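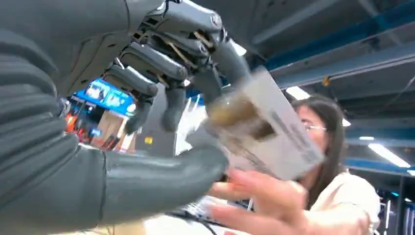
Figure 1. A small clear plastic cup, mid-handover.

4.2 Cups, spills and the politeness of small servings

The disposable cup has had a poor run in the literature on workplace hospitality. Tea has its historians and coffee has its economists, but the cup is generally counted as waste or passed over on the way to the kettle. We argued in Section 2 that it deserves better. Visitors to the offices in our study were offered a drink before they were offered a chair, and what the drink came in told them a good deal about how long they were expected to stay.

Ceramic mugs were understood at both sites as a commitment. A visitor given a mug had to finish it, return it and, at Nolcombe, work out which of the two sinks was the one for mugs. A plastic cup (Figure 1) asked for none of this. It held a few mouthfuls, could be abandoned on any flat surface, and let the host be generous without giving up the afternoon. One receptionist at Ulline called it "the drink you give someone whose meeting is running on time".

Of the 58 staff interviewed, most denied that there was any system. They then described the system, often in great detail and with some heat. Couriers got water if it was hot out. Auditors got mugs, and the good biscuits. Job applicants got plastic, on the theory that nervous people drop things, although the applicants we spoke to put their nerves down partly to the cup, which buckles if held with any conviction.

The handover itself was short and oddly formal. Hosts preferred to pass a cup directly, even with an empty table in reach, and both parties tended to hold on a moment longer than the physics required. Bukhari's term for this, "the double grip", is usually applied to the passing of infants and full soup bowls. We found it applied just as well to tap water. Saying "got it?" was common at Ulline and thought a bit fussy at Nolcombe, where people simply let go and hoped.

Hope brings us to the floor. Spillage was the reason most often given for the small serving size, and the flooring was the reason most often given for not worrying about it.
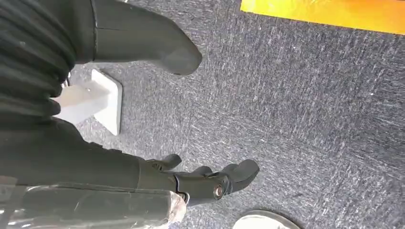

Figure 2. Grey speckled carpet.

Speckled carpet (Figure 2) is chosen, as the Skamville fit-out guide puts it, "to be forgiving". Our informants agreed that it forgave nearly everything, and several were able to point to a patch they believed it was currently forgiving. None could find the edges. Joelle Sabbagh, who kept the spill diary at Nolcombe through March, noted that water was hardly ever reported, cordial was reported by the person standing nearest, and coffee was reported by email on the following Wednesday.

Purchasing records were less helpful than we had wished. Cups came in cartons of 1,000, and a carton lasted until somebody remembered it was in the stationery cupboard. We have therefore made no attempt to estimate consumption per visitor, and would treat with caution any colleague who does. The question of lids is taken up in Section 4.3.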